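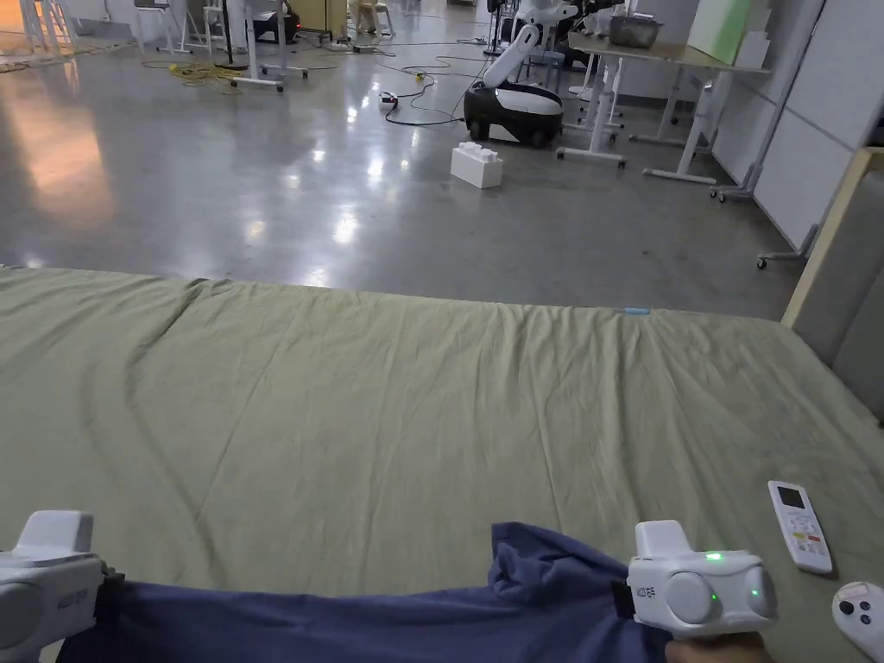

4.2 House rules for recording cloth work

Figure 4. Bed-making with two hand-held grippers, seen from head height. A dark cloth is being drawn over the green sheet. A remote control and a game controller lie on the bed to the right.

When Jawad Mirani and I started writing rules for our recordings, we figured we'd need a page. We ended up with 33 rules, and then spent most of December throwing them out again (I was sad to see a few of them go!). What survived fits on a card that hangs by the door at Radport, and I want to go through the parts of it that touch on cloth, which gave us by far the most arguments.

The first rule is about grip. Both grippers have to be closed on the cloth before either one moves. Our early operators liked to grab one corner, give it a tug and then go hunting for the other, which is how I make my own bed, so I can't blame them. But those recordings were a pain to segment, and two people labeling the same one would put the start of the pull in different places. With the rule in place, the labelers on the Hada set agreed on the start point far more often (Section 5 has the details).

Next come loose objects. Figure 4 shows a remote and a game controller on the sheet, off to the right of the pull, and you might expect a good-practice document to ban that. Our first draft did. Farhad Babaei talked us out of it, and I think he was right: people leave stuff on beds, and a policy that has only ever met a bare mattress is going to drag somebody's phone onto the floor. So the rule now says that small objects may stay on the bed, that they get written on the session sheet before recording starts, and that the operator doesn't stop to tidy them halfway through a pull. If something gets covered by the cloth, keep going and note it afterward.

Wrinkles caused a longer fight. Look at the peak in the navy cloth toward the right gripper in Figure 4. Is that a mistake? The Rondorlow guide we borrowed from would have had us throw out any recording with a fold like that. We keep them. Of the 397 bed recordings in this release, we dropped 24, and every one of those went for a sensor fault or a missing session sheet, never for ugly cloth. A fold that the operator then has to deal with is useful to us, and I'd happily take more of them.

Last, the floor. Cables may run across the room beyond the bed, but the strip where the operator walks stays clear, on both long sides, for the whole session. We check it again after each break. Operators are looking at the cloth and pulling backward half the time, and I don't want anyone finding a power strip with their heel.

One thing we haven't settled is how hard to pull. The Hashemi protocol sets a limit, but it was written for towels, and a bed-sized cloth behaves differently enough that we left that line of the card blank for now.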